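Folding school: what the Bresstead crew has been up to

By Lamai Khamphan, Textile Handling

If you have walked past the big hall after lunch lately and wondered why grown adults are folding the same shirt over and over, this one is for you. I get asked about it in the coffee line nearly every day, so Callberg has let me have the long slot in the newsletter to tell it properly.

Quick background for the people who joined over the summer. I came here from the Bresstead laundry, where I spent 21 years on the folding side, the last nine as shift lead. Bresstead does workwear and linen for hotels, clinics and a handful of restaurants, and it is the first site that will take folding robots out of our hall and put them next to people with a quota to meet. There are 27 folders on the Bresstead floor across two shifts. I know every one of them, and I know what they say about machines, having said most of it myself.

The old way of automating a laundry was to buy a big folder that did flat things. Sheets, tablecloths, towels if you were lucky. Those machines are wonderful and I will not hear a word against them. But a jacket with one sleeve inside out, or a chef's coat that somebody has tied in a knot, goes straight past the machine and lands in front of a person. So over the years the easy work left our tables and the annoying work stayed. People's wrists could tell you all about it.

The Hiltitz project starts with that pile. The idea is that the people who are good at folding teach it, with their hands, using the grippers. You hold one in each hand, you fold the garment with two fingers a side, and the recording goes to the training team. There is no programming in it. The first time Pongsiri put a pair in my hands I felt like I was trying to eat soup with barbecue tongs! I dropped a shirt four times and said something in front of a visitor that I have since apologized for.

By the end of that week I had stopped thinking about my fingers, though, and that was when it got interesting. When you can't feel the cloth you find out what you were doing all along. I always thought I looked for the collar first. I don't. I look for the heaviest seam, lift there, and let the rest drop, and then the collar more or less shows itself. I had trained dozens of new folders and never once told them that, poor things, because I didn't know it.

We now have a rota of Bresstead folders coming over in August, two at a time, for a full paid shift. That was the first thing I asked for and I got it without an argument. They are paid at the trainer rate, the same as if they were bringing on a new starter, and I think that is exactly right. It's teaching. It also means sitting down when you want to, which after years on a concrete floor is a novelty. One of the evening crew told me it was the first shift in ages where her feet didn't hurt on the bus home.

So what changes for people at Bresstead? I'd like to be straight about it, as I'd want to be if I were still there.

The job on the line will be different. The plan for the first stage is that robots take the sorted garments, shirts and tunics mainly, and people take the tangles, the stains, the missing buttons and anything a robot has given up on. There will also be a new job called cell lead, looking after the robots on a shift, and it will be filled from the floor. The training for it takes 30 hours and happens in work time. The site has agreed in writing that no folder will lose a post or hours in the first stage. What comes after the first stage has not been settled, and when people ask me I tell them that. I would be lying if I said everyone was happy. A couple of my old shift are excited, a couple are dead against it, and most want to see the thing fold a tunic before they spend any time worrying.

The quota question comes up every time and it's a fair one. If a robot does the simple shirts, a person's count for the day will go down, as the tangles take longer. Nobody should be marked slow for doing the hard half of the pile. We have asked for the personal counts to come off the wall screens before the first robot goes in, and for the table as a whole to be measured. Bresstead has said yes to the first part and is still talking about the second. I'll keep you posted – and yes, I am going to be a nuisance about it.

Now the bit I like best, the folding itself. We reached 961 recorded folds on work shirts, and you can see the difference in how they are done. The early ones are all mine and they are so stiff. Everything is squared up and careful, as if my old supervisor was watching. Pongsiri was very polite about them, and then asked if I could please fold like it was ten minutes before the end of a shift. He was right! On a real table things arrive in a heap, half off the edge, with something else lying next to them. If the robots only ever learn from tidy starts, they will be no use to anyone by mid-morning.

So we stopped being neat. We drop the garment and fold it from wherever it lands, and we leave the other bits and pieces lying about on the table as they would be in life.
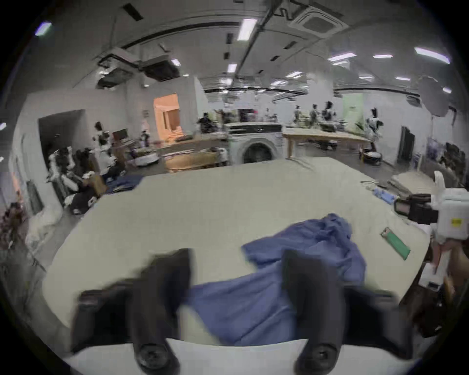 Different folders bring different habits, too, and we had a good long debate over whether that was a problem. At Bresstead the morning crew folds sleeves first and the evening crew folds sides first, and each will tell you the other is wrong. I expected the training team to ask for one official method. They didn't want one. They want the variety, as long as the finished fold comes out to the same size for the shelf, so the two crews can carry on disagreeing in peace. I have passed this on and both sides are claiming it as a win.

A few things we have changed after comments from the folders:

The tables were too low for the taller ones, so ask for the risers if you need them, they are kept by the supply cage.

Breaks are now every hour. Grippers use the forearm in a way that ordinary folding doesn't, and you don't notice until you try to open a jar at home.

Anyone can bin a recording they aren't pleased with, no reason needed. People were tensing up at the thought of a bad fold being kept forever.

The names of folders don't go on the recordings. Your shift lead doesn't get to see them either.

What surprised me most is how much the talk around the tables has changed. At the laundry we never discussed folding. You just did it, with the radio on. Now I get messages at nine at night from people who have thought of a better way to turn a sleeve. Two of the evening crew have been arguing for days about pillowcases, which are not even in the project. These are people who were told for years that theirs was unskilled work, and they have engineers sitting next to them asking how they do it. I get a bit emotional about that, if I'm allowed.

There is plenty still going badly, so don't let me run away with myself. Thin slippery lining is a misery with the grippers. Anything with a drawstring is worse. Fitted sheets we have agreed not to mention.

Next on the list is aprons, and after that the zip-up tunics from the clinics, which I have been dreading and looking forward to in equal measure. If you work in another part of the building and would like to try a shift on the grippers, come and find me or leave your name with Callberg at the front office. You don't need to be any good at folding. We could do with some recordings from people who fold the way they do at home, and I promise not to comment on your technique – or not out loud. Bring a long-sleeved shirt you don't mind having dropped on a table all afternoon, and clip your nails first, as the grips can pinch.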